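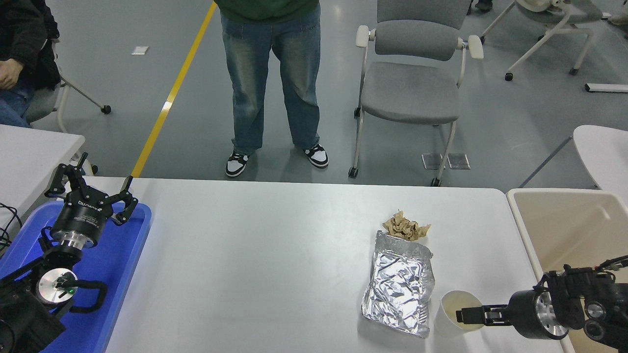 Cup duty at the Asasar workroom in Vastville.

I figured teaching a robot to clear a table would involve a lot of typing. "Nope, mostly trash," the project lead told me, and she was cheerful about it! Her team at Asasar wants 1000 recorded runs by the end of May. 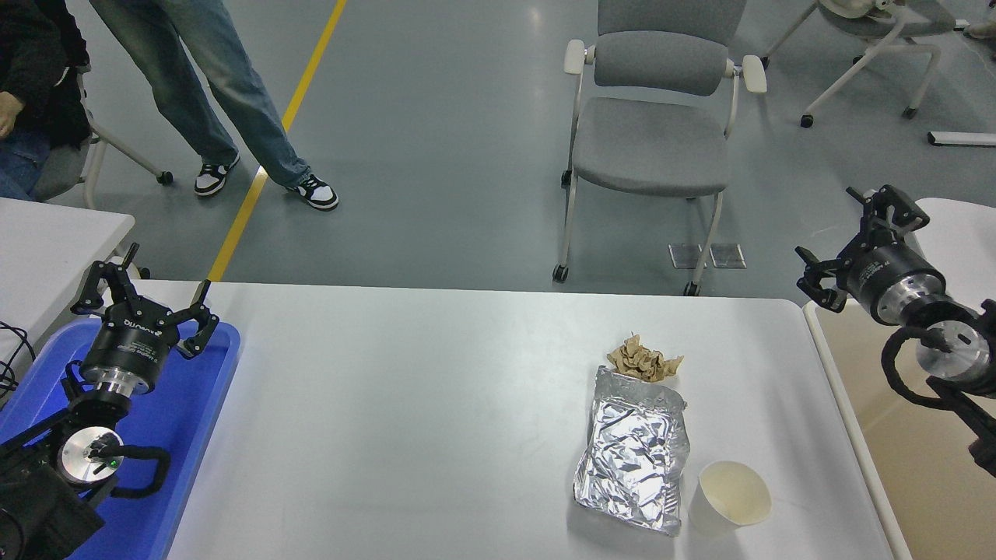
Foil, brown paper and a tipped cup, with both grippers open.

I asked what counts as one run. "Start to finish, 90 seconds tops," she said. "If you fumble, keep going. The model needs to see fumbles too." (I'd be great at this job.)
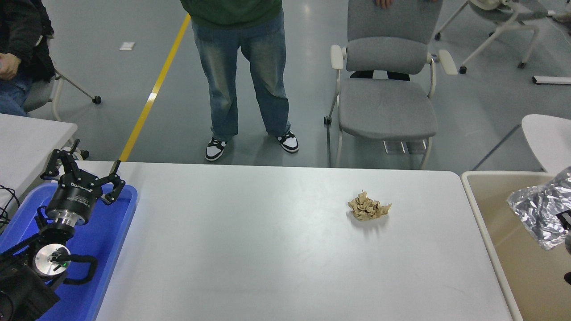
Picking what to record is the part she could talk about all day. Every run gets a label for what's left to clear, and the labels have to be boringly consistent. With the foil in the beige bin and only the wad of paper still out on the table, she'd write "one remaining" and move on. "Two people used to label that three different ways," she said, laughing. 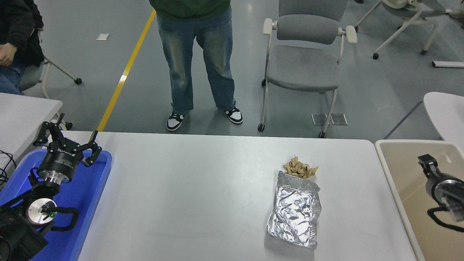

Words and pictures: the Pliltstead newsletter desk

So does paper stuck in the top of a foil pouch count as one thing or two? "Two! We argued over that for three days," she said. Harahap, their next project, is all dishes, and she's already dreading the forks.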